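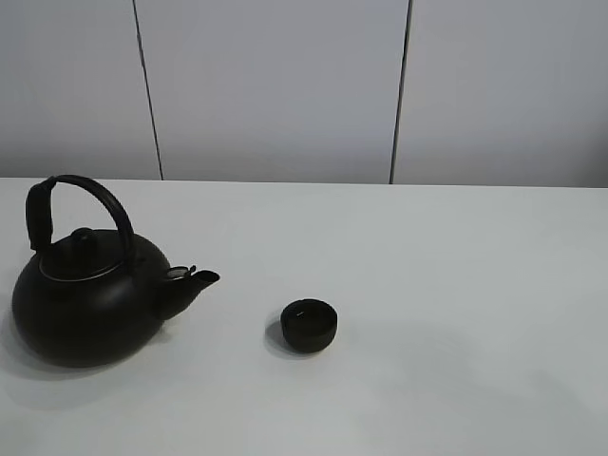 Teapot and cup on the white table

November, morning

Shaving bench notes, continued from the last page. Tomoyo has set the kettle going and I have my sleeves up, so I may as well get this written before my hands are covered in lather again.

The Gultex blades came in and I put one in the old three-piece razor, the one with the slightly bent cap. First pass with the grain was lovely, smooth down both cheeks. Second pass across the grain and it started to tug under the jaw on the left, same spot the Estedberg blade gave me trouble with last month. I'm beginning to suspect the cap more than the blade, and Kiyoshi thinks so too (he has thought so since summer and has been very patient about it). Swapped to Toshio's razor for the third pass and the tugging went away. So that's one point to Kiyoshi!

Soap was the Vusturmont puck, soaked for 5 minutes with a spoonful of warm water on top, then loaded for 30 seconds with the damp brush. I loaded for 14 on the first try and got that thin, bubbly stuff that dries on your face before you've picked up the razor. Thirty is plenty. Takeshi likes a drier brush than I do and gets a thicker lather out of it, but he also spends twice as long at the bowl, and I like my breakfast.

Blade life so far, with everybody using their own handle:
Gultex – Takeshi stopped at 5 shaves, said the sixth would have been a mistake
Estedberg – Jacobus still going, no complaints, but his beard is soft as anything
Sakai – not opened yet

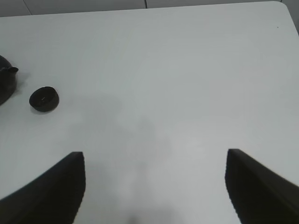 White table, back edge and corner

Afternoon. Rinsed the brushes and hung them up. The synthetic one drops a hair now and then and I'd like to keep an eye on that, though it might only be settling in. The badger smells less than it did, thank goodness. Two more washes with plain soap, I think.

Jacobus asked whether we should write down water temperature. I said no at first and then felt a bit silly, so yes, let's. The kettle has the 80 setting and that cools to something comfortable by the time it's been poured into the mug and the brush has sat in it. Please write the time you poured next to your shave, and your handle, and whether you had a shower first. Half of my own entries from last month leave out the shower and I can't make sense of them now.

To do
Flatten or replace the bent cap, ask Toshio where he got his
Open the Sakai pack, same handle for everyone this time
Alum block is down to a sliver – Tomoyo has the order list
Redo my left jaw with the Gultex in a straight cap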